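Voluntary code for household robots leaves the hard questions open

A voluntary code of practice for robots that handle household goods was released in December 2018, and its authors are calling it a first step. How big a step depends on whether anyone is obliged to take it. At present, no one is.

The code was drawn up by Holtov, a consultancy based in Lavuvstead, with input from two companies developing robot arms for homes and small shops, Anden and Aliyu. It runs to 34 pages and covers gripping force, stopping distance, record keeping and what it calls "honest reporting" of test results.

That last section is the one worth reading. Developers who sign up agree to publish every attempt at a task, including the dropped and crushed items, and to say when a person was steering the arm. They must also say whether the robot had met the objects before. Anyone who has sat through a polished launch video will see the point.

The tasks themselves are modest. Cans, bowls and packets are to be picked up, moved and put away, with drawers and shelves at ordinary household heights. Soft packaging gets its own page, as a bag that changes shape in the grip is harder to handle than a rigid can. 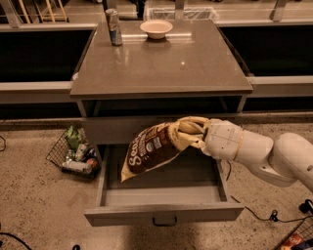 A robot arm holds a bag of snack chips over an open drawer.

Holtov says the draft was checked against 1,735 logged attempts supplied by the two companies. It has not released the logs. Asked why a document about open reporting should rest on closed data, project lead Chih-ming Sin said the companies had supplied the material in confidence.

"We would like to publish it and we are talking to them about that," Sin said. "The code applies to work done from now on. We can't rewrite agreements that were signed in June."

Radosław Chmielewska, a workplace safety adviser who commented on an early draft, is not persuaded. He wanted a minimum number of attempts before a developer could quote a success rate, and suggested roughly 3,000 across mixed objects. The final text asks only for "a sufficient number".

"Sufficient according to whom?" he said. "If it's the company doing the selling, I know what the answer will be."

Chmielewska also questioned the housekeeping rules. The code recommends that walkways be kept clear and that cables be "managed where practicable" – a phrase he said would be laughed out of most factories. An earlier version required cables to be covered or fixed down. Sin said the wording was softened after developers complained that their layouts changed too often.

There is no inspection scheme and no penalty for a breach. Signatories assess themselves once a year and may display a badge on their websites. Holtov plans to review the code in two years.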